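Garwood open day: progress note for the Hernell grant
Mar 22, 2023
From Atieno Mrema

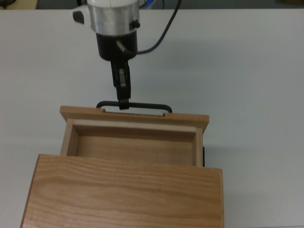
Hi Mwende, you asked me to write up the open day while it was still fresh, so I'm doing it with my shoes off and a cup of tea (it was a long one!). The short version is that we got through it, people stayed longer than I expected, and the drawer task is now the thing everybody wants to talk about.

We ran the demo in 2 sessions, morning and afternoon, with the arm going for the black handle on the little wooden cabinet and pulling the drawer open. I know a drawer sounds dull on paper. In the room it was great, people leaned right in, and a man from Masanja asked me to run it again before I'd even finished explaining it. His question was what happens when the handle isn't where the arm thinks it is, so I nudged the cabinet a bit and we tried. It missed, then it missed again, and then it got the handle. I'd put that in the report as it happened, because it led to the best conversation of the day.

On the numbers you wanted: we've logged 968 drawer attempts since the grant started, and the last 200 were all done with the new finger pads. Those are the ones I'd like to show Hernell in detail. I haven't finished sorting the failures yet. Most of the ones I've been through are slips on the handle, with a few where the arm came down too early and I had to stop it.

Spending is on track except for the fingers. We've gone through 4 sets, which is more than I budgeted for, and Jandik have put their price up. I can cover it from the travel line if you're happy with that (I didn't go to the spring workshop anyway). Could you let me know before I place the next order?

Next up is closing the drawer as well as opening it, and then putting something inside and getting it out again. I'd love to have that working by May, when the Masanja people want to come back and bring their own cabinet. I've told them yes, so please shout if that's a problem!

Atieno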